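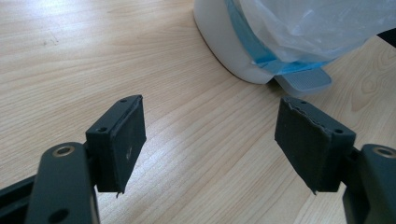
How long should new oak boards rest in the room before they are laid?

Two weeks at least, and three if the boards come in the cold months.

I write this first because two members asked me the same thing in private, and the list should have it too. Now to the message from 5th June:

> We have bought almost 300 boards from the mill in Fillach for the upstairs
> rooms of our house in Plasville. The seller says they are dried and can be
> laid the same day. The old floor below is pine and it moves a little when we
> walk. Must we take it out? And is oil better than varnish? My husband wants
> varnish, I want oil.

I would not lay them the same day. The seller may have dried them well, but he does not know the air in your house. Open the packs, put thin sticks between the layers, and leave the windows as you normally have them.

The pine can stay if it is healthy. Screw it down where it moves, with a screw into every joist, and listen again. In our house in Reridholm we used 428 screws for two rooms, and one corner still talks in October when the heating starts. If you find soft spots, those boards must go.

About oil and varnish I can only tell what we did. We took oil, two thin coats, and sanded by hand with 100 paper before the first one. Each coat needs a cloth and much patience. Varnish is less work in the first years, but a deep scratch is harder to repair in one place.

One question from my side. Has anyone on the list ordered stair treads from Macedo? I need them 40 mm thick, and their price list stops before this size.

With kind greetings from Reridholm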